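Home News Clubs Events Contact

30/10/2024
By the Lesturmont robotics club blog

Bin picking is back for another season!

So we finally started on the Tidix challenge at Lesturmont, and I have to say I'm hooked already. The idea is simple enough: the arm reaches into a bin of mixed stuff and has to grab one thing at a time (a tape measure, a toy lobster, plain blocks, you name it). Since July our students have logged 397 practice picks, and we want 667 before we face the Hasader team. There's a $400 parts budget this year too, so everybody has opinions about fingers and cables. I keep getting pulled into those arguments and I love it. New members can still sign up at the club table on any practice day, no coding needed.
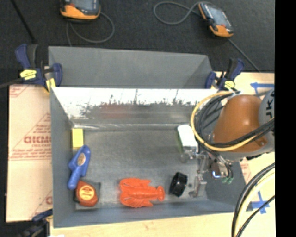 Tatlı wrote in to ask whether beginners get to run the arm themselves or only watch for the first few weeks.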